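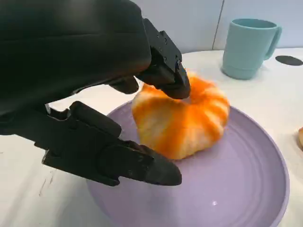
3.2 Equipment budget. Replacement parts were budgeted per arm, with 40 finger pads ordered from Kourkoulas in January and 5 spare grippers held by Cadano. Pad wear drove most of the recurring cost. The scuffed front pad on the lower finger in Figure 3, open around the striped pumpkin on its plate, is of the type we replace after 25 hours of use. Screws and mounts were costed separately (Table 2).

Figure 3. Two-finger gripper at a small ribbed pumpkin, Zulla workcell.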